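Les câbles, angle mort de nos essais de pinces

Publié le 20 avril 2020

On me demande régulièrement quelle pince acheter. Je réponds avec un tableau, comme tout le monde : effort de serrage, course, répétabilité, prix. Je commence à penser que ce tableau rend un mauvais service à ceux qui le lisent.

En janvier, nous avons comparé trois pinces à deux doigts chez Clandero, une Hindow, une Tiedemann et une Iltness, toutes montées sur le même bras et pilotées par le même contrôleur. La première partie de la campagne utilisait des cubes et des cylindres usinés. 1 083 prises au total, et les trois modèles se tenaient dans un mouchoir. À lire ces chiffres, on prendrait la moins chère et on passerait à autre chose.

La seconde partie portait sur des objets qui restent branchés, lampe de bureau en tête, avec un cordon posé sur le plan de travail et un bloc multiprise rond au bout. Là, les écarts sont apparus.

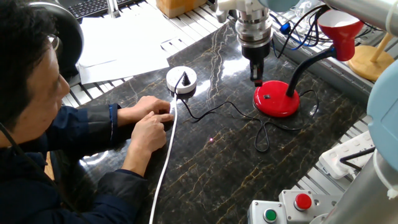

Un cordon change trois choses que le cube ne change pas. Il tire sur l'objet dès qu'on le soulève, et jamais dans la même direction. Il passe sous les doigts au moment de la fermeture. Enfin il trompe la caméra, surtout quand il est noir sur un plateau sombre et veiné : sur 293 essais, nous avons eu 70 arrêts où la segmentation avait pris une boucle de câble pour le bord de l'objet. Aucune fiche technique ne parle de cela, et je ne reproche pas aux fabricants de ne pas l'écrire. Je nous reproche de ne pas le mesurer.

L'objection habituelle, je la connais. Yhon Paucar me l'a faite dès la première réunion : un essai avec câble n'est pas reproductible, le cordon ne retombe jamais deux fois de la même façon, donc on compare des situations différentes. C'est exact. Nous replacions le fil à la main entre deux essais et personne ne peut prétendre que la boucle était identique. Mais avec 200 essais par pince, la variabilité du fil finit par se répartir, et ce qui reste appartient bien à la pince. Un protocole très propre sur un cas qui n'existe chez aucun client me paraît moins utile.

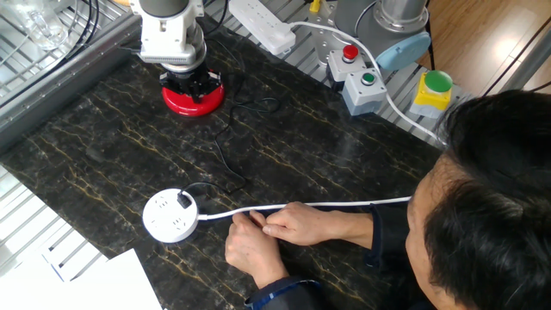

Mise en place du cordon blanc, côté opérateur. La pince se trouve au-dessus du socle rouge.

Je précise que la Tiedemann, dernière sur les cubes, est passée première avec les câbles. Ses doigts sont plus étroits - c'est tout, je n'ai pas d'explication plus savante. La Hindow serre plus fort et pinçait le fil plus souvent. Quant à l'Iltness, son pilote nous a fait perdre assez de temps pour que je m'abstienne de la classer.

Je continuerai à publier le tableau, puisqu'on me le demande. Il aura désormais une colonne de plus, celle des objets branchés, et je conseille de la lire en premier.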